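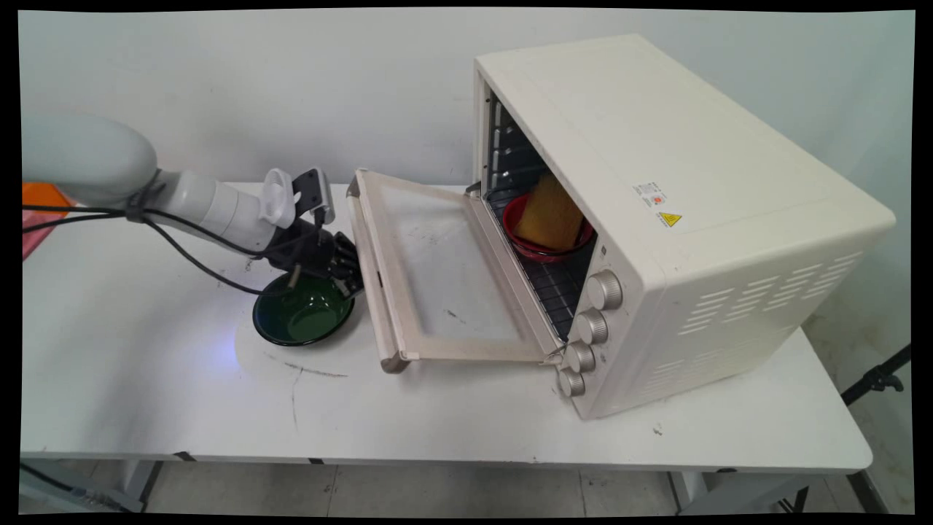 Bench 2, toaster oven door open, red bowl on the rack, green bowl on the table.

October, 4:40 pm start

Vistis dimmer node, second try at pairing w/ the Okance panels. Factory reset both first (hold button till it blinks twice, not once, the sheet is wrong). Joined OK on channel 13.

Group control fine from the wall remote. Low end still bad. Flicker below 13 percent, worse on the Morais driver than the Gastano one. Swapped drivers over, flicker went with the Morais. So not the node.

Lux at desk height, full output: 880. At 40 percent setting I get around half that, curve is not what the app shows. Need to re-do with the blinds shut.

Node dropped off the group once when the remote was out in the hallway. Came back by itself, didnt log it.

To do
- trim min level on Morais, try agian
- longer cable for the meter
- ask Okance which firmware these shipped with
- label the spare drivers!!

Left panels running overnight at 40.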